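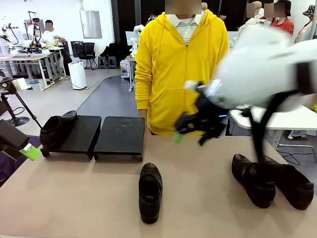 Prellinura opens shoe care table in Zimarum for people with work shoes

2022-02-10 — Prellinura, a small workshop for the care of leather shoes, today announces the opening of its public shoe care table in the Zimarum shopping arcade. Visitors can bring their black leather shoes, learn how to clean and store them, and take them home the same day.

The idea started in December, when Prellinura held a trial week in the same arcade. In that week the workshop received 60 pairs, most of them black shoes which people wear to the office, to school or to a restaurant job. Many owners told the team that they clean the upper part of the shoe often, but they do not think about how the shoe stands when they are not wearing it.

For this reason the new service gives much attention to storage. Every pair is placed on low stands after cleaning, one shoe on each stand, so that the air can pass under the sole. The stands are flat and black, with short legs, and they fit into a normal hall closet. Customers may buy the same stands at the table or order them later from Baidoo, the supplier of the workshop.

"People ask me for the best cream, and I am happy to talk about cream," says Sharon Okoth, founder of Prellinura. "But first I ask them where the shoes sleep at night. If the answer is in a plastic bag behind the door, we begin there."

The work is done on one long table, and the owner is welcome to stand behind it and follow each step. Loafers with a strap across the instep get extra time — dust collects under the strap, and a usual brush does not reach it. Prellinura uses a narrow brush from Vivar for this place and finishes with a soft cloth.

A basic cleaning takes around 5 minutes for each shoe. Shoes with deep scratches or a loose sole are not accepted at the table, but the team can give advice on where to repair them.

Prellinura has prepared 1000 printed care cards for the first season. Each card explains how to brush, how to apply cream in a thin layer and how to let leather rest between two days of wearing. The cards are free, also for visitors who do not bring shoes.

The table is open from Tuesday to Saturday at unit 931 on the lower level of the Zimarum arcade. No appointment is needed for one or two pairs. Companies that wish to bring the shoes of their staff are kindly asked to speak with the team in advance.

Press contact: Sharon Okoth, Prellinura, Zimarum arcade, unit 931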